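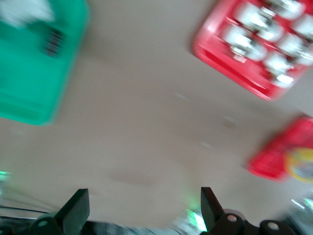
Eyerusalem Tilahun
Materials editor

Coloured plastic has returned to the worktop. Red and green, out of favour in storage ware for years, now sell ahead of white at Plastelmont, whose sorting range lists 2703 separate parts. A red tray with dividers does one job: it keeps small items in rows, so that a missing one shows at a glance. A raised rim stops them rolling off when the tray is carried.

The colour does the rest of the work. On a pale beige-grey top, red and green pieces are found quickly, and each can be given its own group of contents. Madetti, a smaller maker, goes further and sells by colour alone – one shade per drawer.

Depth matters more than most buyers expect. Dividers should reach at least half the height of the item; below that, round things climb over. Wall thickness of 2 mm is enough for a tray lifted with both hands.

Madetti's next set is due in November.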